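La botonera de superficie de Rumitz se monta sobre mesa, sin armario. Angus MacKinnon, responsable de ensamblaje en Brasstead, trabaja con la caja ya cerrada y los mandos a la vista. «El orden de la fila se decide antes de taladrar», explica. «Después solo queda rehacer la tapa».
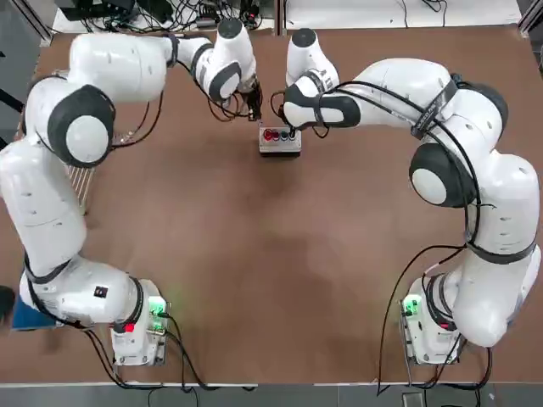

Caja de mando con cuatro pulsadores redondos en fila.

MacKinnon fija el par de la tuerca según la ficha interna 304 y comprueba el giro del cuerpo. «Un pulsador que gira 5 grados acaba soltando el borne». El plan de montaje, numerado 3152, admite pulsadores rasantes, selectores y setas en la misma envolvente. La seta va en un extremo: «Se busca con la palma, sin mirar. Entre dos pulsadores pequeños se acciona lo que no toca». Los cuerpos sueltos se dejan junto a la caja hasta cerrar la revisión.

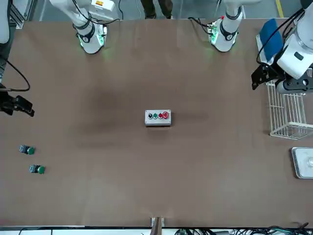 Matheson discrepa en el criterio del extremo y sostiene que, con guante grueso, importa más la separación entre ejes que la posición en la fila. MacKinnon lo admite a medias: «Con unos 78 milímetros de tapa útil, la separación da para poco. En Wultau pidieron una envolvente más larga y la cotizamos aparte».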